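10/24/24

Robotics club ran late again last night and I've still got tape glue under my fingernails, so you're getting a proper update while it's fresh. We're deep into the sorting challenge now and I am having the best time!
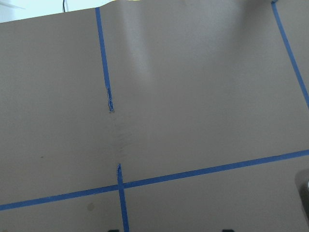
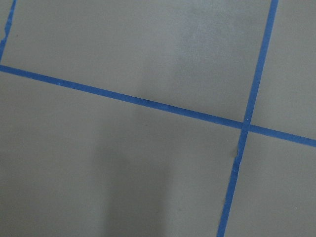

The sorting challenge is the big one on our club calendar, and the rules fit on a single page. Your robot gets told which square to pick from and which square to drop into, and it has to do that over and over without anybody touching it. We're training ours by driving it through the job by hand and letting the model learn from those runs, which means the layout has to stay put from one session to the next. Blue painter's tape on the grey surface is our whole coordinate system — no printed mat, no laser-cut anything. It's cheap, it shows up beautifully on camera, and when a strip gets ragged like that vertical one, you can lay a fresh bit over it in no time.

Except we've decided to leave the ragged bits alone for now, and this was the great debate of the evening. Half the club wanted to re-tape everything so it looked neat. The other half (me included) argued that if the model only ever sees perfect tape, it'll fall in a heap on competition day when the edges are scruffy. We settled on a compromise. The first batch of runs stays with the tape as it is, then we re-tape and record a second batch, and both go into the training set. I'm really curious to see whether it makes any difference.

As of last night we have 418 good runs saved. The goal is 1,000 before we lock the data, and back in July, when we had a grand total of zero and a gripper that wouldn't close, that number felt ridiculous. Now it feels like a few more Wednesdays and a lot of biscuits.

Some notes for anyone following along at home:

- Ninh is our name for the control software (long story, started as a typo, stuck). The new version finally saves a run when you let go of the pedal, so no more losing a perfect one because you forgot to hit the key.
- We've split driving into 30 minute turns. Past that everyone gets sloppy and you can see it in the recordings. The arm starts wandering about like it's looking for its keys.
- Glare is a pain. The grey has a pale hazy patch on it whenever the light comes in at the wrong angle, and the early model kept getting vague in that part of the grid. We're now recording at different times of the evening with the blinds in different positions.
- Start positions get drawn out of a hat. When people chose their own they all favoured the same square.

We also had our first go at running the trained model by itself, on the data we had a fortnight ago. It got two clean drops in a row! Then it went for the next square, hovered over it for ages and put the block down bang on the tape line. The room went up like we'd won a grand final anyway. I've watched the recording more times than I'll admit to my family.

For those asking about the competition, it's at Prarkport again this year, same hall as last time, and the Flovudwood team is going back too. They flattened everyone in the last one with an arm they'd built themselves, and they were lovely about it, and they gave us half the ideas we're using now. I want to see their new gripper up close. I'd also quite like to beat them.

Next session we're chasing the corner squares. The arm has to stretch for those and the wrist ends up at a funny angle, so hardly anyone picks them cleanly on the first try. I've been practising with Doka, the little simulator one of our members wrote over the break, and I can get the near corners most of the time. The far ones still beat me. If you're in the club and reading this, bring a fresh roll of tape — we're down to the cardboard — and come early if you want first turn on the arm.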